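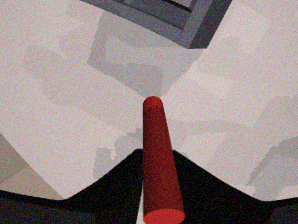

OK so I'm finally writing up the dropped cylinder thing for the club ticket, because three of us have been poking at it separately and I'm pretty sure we've undone each other's fixes at least twice. Short version: in the sim, our arm picks the cylinder up fine, starts toward the tray and lets it slip somewhere on the way. Wrist camera view, if you haven't had it open lately, is the one looking past the fingers, with the red cylinder held between them and the dark square thing on the tabletop up ahead. I've been using that view for everything below because the overview camera makes every grip look great, even the terrible ones.

Ticket: cylinder slips during carry
Opened: 9 Jul 2025
Project: Sokedora (summer pick and place challenge)
Status: fixed for now, please read the last entry before you close it

What I expected: grab, lift, carry, let go over the tray.
What I got: grab, lift, carry a bit, cylinder tips and falls, arm carries on to the tray very confidently with nothing in its hand. The script then reports success. More on that in a minute!

Entry 1
First thing I did was run the whole batch overnight with nothing changed so we'd have a baseline. 3,671 runs, and 2,415 of them ended with the cylinder in the tray. I checked by its final position and ignored the success message completely. So it's a lot of drops, and it wasn't just my laptop being slow, which was Reinhold's first guess (sorry Reinhold).

Entry 2
Tried more friction on the fingers. I put it up really high, silly high, and the drops went down a little but the cylinder started sticking to one finger when the gripper opened. It just hung there. Put friction back to the club default. If you pull the Brimora branch and see a huge friction number, that's mine and it's old, please delete it.

Entry 3
Tried squeezing harder. Worse! The cylinder jitters the whole time it's held and then shoots out sideways. Reinhold Lindemann sat with me for this one and slowed the playback way down, and you can see the fingers pushing into the cylinder and the physics shoving them back out. He says the solver needs smaller time steps if we want that much force. We tried that too and it did calm down, but each run took so long that we'd never get through a batch before the next meeting. Back to the old force.

Entry 4
Went and looked at the carry part, which I should have done first. The grip is fine while the arm is still. I let it hold the cylinder and do nothing for 700 steps and it didn't budge. Then I started the move and it went almost right away. So it's the move.

Then I found it. Back in June somebody merged the new path code from the Hestenex folder, and it starts the carry at full speed. No ramp up. The arm basically yanks the cylinder sideways. The old code had a ramp and the new code has a setting for one, but it's set to zero and there's no comment next to it. (It may have been me. I looked at the log and it may well have been me.)

Entry 5
Set the ramp to 62 steps, left friction and force alone, ran a smaller batch before dinner. No drops in any of them. I also watched a handful all the way through from the wrist camera and the cylinder stays put between the fingers the whole way over. I let out a noise and my brother came in to see what was wrong.

Still open
The fake success message. The script checks that the arm reached the tray and that the gripper opened, and it never once checks where the cylinder is. I'd like it to compare the cylinder position to the tray position before it prints anything. Tiwari's team said at the last meetup that they do it that way and I don't see why we can't copy them. I can write it but I'd love someone else to test it, as I've been staring at this for too long.

Also the ramp number is a guess that happened to work. A shorter one might be fine and would save us time on the clock — if anyone wants to play with that, go for it, only change that one number and write down what you used.

Before closing: pull the latest, check that friction and force match the club defaults in the settings file, and run the full overnight batch again. Post the result under this entry. I've got the lab computer booked for tonight, so unless someone objects I'll start it when I leave.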